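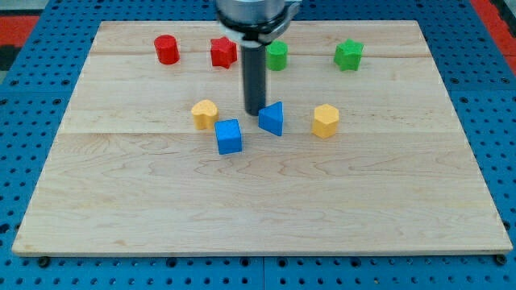
**To:** cell-maint list
**From:** Loukia Makris
**Subject:** Re: [cell-maint] Rod tip height drifting on the block board, Watholm cell

Arif Wickramasinghe wrote:

> We reset the tip height on the Watholm cell in April and it has moved again. At the left end of the board the rod clears the wood by the taught amount. At the right end it drags. I re-taught the right end twice and the left end was then too high. Tool offset is unchanged in the controller. Is the rod bent, or do I need to redo the whole work frame?
>
> Also, Dilani wants to know if the blocks have to come off the board before the check.

Arif,

One end right and the other wrong is a tilt. Don't re-teach points until you have found it. A bent rod gives an error that changes when you rotate the last joint, so test that first:

1. Jog to a clear spot on the near half of the board, at 10 percent speed.
2. Bring the tip down onto a feeler gauge and note Z.
3. Rotate the last joint 180 degrees, return to the same XY, repeat.

If the two Z values agree and the tip has not wandered sideways, leave the rod alone. If they don't, pull the rod and roll it on a surface plate. Check the flange screws before you blame the rod. Ours at Ladville had one loose and it looked exactly like a bend.

Next, the board. It is wood and it moves. Loosen both front fasteners, let it settle on the pegboard, and tighten them a little at a time, alternating. Then run a straightedge over the joint between the pegboard panels. If one panel sits proud, the board rocks on it and no amount of frame teaching will hold. Shim the low panel from underneath, not the board.

Only then redo the work frame. Use three points, as far apart as the board allows, and save the old frame under another name.

For Dilani: the near half is enough for the rod check. For the frame, take the blocks off.

Dilruba's log for our cell shows the frame holding for 2000 cycles after shimming. We recheck every 100. I have no figures for the Weerasinghe rod, only for the stock one.

Send me the Z pairs when you have them.

Loukia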